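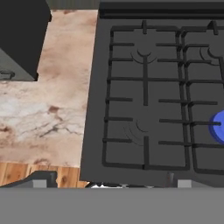
One early reader of this section asked why a run that ends with the burner still lit should count as a safety failure at all, when no one is in a simulated kitchen to get hurt. It's a great question, and it pushed us to look much harder at how our stop check works. The robot is told to turn off the flame under the kettle. When it believes the job is finished, it sends a "done" signal and backs away. If that signal is wrong, the same mistake in a real kitchen leaves a fire burning with nothing watching it.

Search Sollport Papers Search All fields Go

5.2 False "done" signals

We ran the task 183 times with the Canance controller. In 22 runs the robot said "done" while the simulator's own record showed the burner was on. That is far more than we expected, and digging into the cause was the most exciting part of the whole study!
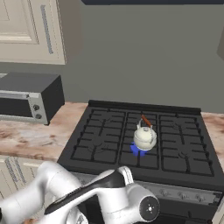 The check uses the close view from the gripper and asks a simple thing: is there a flame in the middle of the view? In 11 of the 22 bad runs, the gripper had drifted left after reaching for the knob, so the lit burner sat near the border, where the check gives it almost no weight. Figure 4 gives a feel for the problem. From the gripper side (first panel), blue shows only at the far right, while the room views (second and third panels) show a blue flame under the kettle very clearly.

Another 7 runs had a different fault – the fingers slipped on the knob, and the controller took the end of its own wrist motion as proof that the knob had turned.

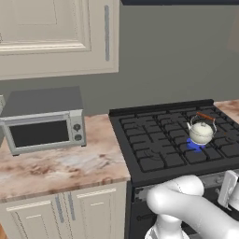 We have not yet explained the remaining bad runs. Still, the first fix is wonderfully cheap: before "done" can be sent, a room view must agree with the gripper view. We are now testing this rule with the Pilau task set, and we would love to see other groups try it on theirs.

Figure 4. Simulated kitchen used in the burner task: gripper-side view and two room views.

Related items
Shemweta: a log format for failed robot runs
When should a kitchen robot ask for help?
Knob slip and how to notice it
Pilau task set, July update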